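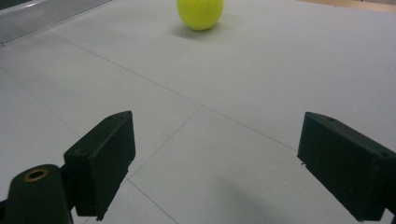

Chapter 4
Level Surfaces and the Behavior of a Resting Ball

4.1 Purpose of the chapter

A ball placed on a level surface and released without a push stays where it is put. This chapter deals with the conditions under which that statement holds, and with the small departures from it that occur on ordinary furniture. The surface considered throughout is a tabletop built from several panels, with thin seams between them. Single-sheet tops are simpler and were covered in Chapter 3.

The reader should be able, by the end of the chapter, to check a tabletop for slope, to tell the effect of slope from the effect of a raised seam, and to record both in the form used in the Clelano worksheets.

4.2 Terms

Slope is the change in height between two points divided by the horizontal distance between them. A top that drops 12 mm over a span of 80 cm has a slope of 0.015.

A seam is the line where two panels meet. A seam is flush when neither panel stands higher than the other, and stepped when one does. The height difference is called the step.

Rolling resistance is the loss of energy caused by the deformation of the ball and the surface where they touch. It is small for a hard, smooth ball and larger for a ball covered in felt. It sets the least slope at which a given ball, released from rest, will begin to roll.

4.3 The ball as an indicator

A ball is a crude level. It responds only to the slope directly under its point of contact, and a felt cover hides slopes that a steel bearing would reveal at once. The method is still useful as a first check. It takes little time, and a positive result is easy to read: the ball moves off, and its direction gives the line of steepest descent at that point.
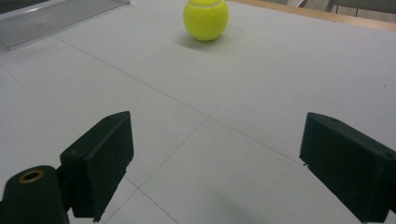

Should a ball that stays still be taken as proof that the table is level?
It shows only that any slope at that point is too small to overcome rolling resistance. Repeat the test on each panel, and confirm with a spirit level if the result matters.

A ball that comes to rest against a seam needs separate treatment. The step may be holding it on a panel that is not level. Lift the ball, move it a full diameter away from the seam, and release it again. If it returns to the seam, the panel slopes in that direction.

4.4 Procedure

The procedure follows the Ojala method, with the numbering changed to match the worksheets.

1. Clear the working area and wipe the top. Grit in a seam will stop a ball as well as a step will.
2. Mark one release point near the middle of each panel.
3. Place the ball on the first point and withdraw the hand straight up.
4. Note whether the ball moves and, if so, toward which edge.
5. Repeat with the ball turned so that a different part of its cover touches the table.

Problems 1 to 6 use the results obtained here. The correction for stepped seams is derived in Section 4.5.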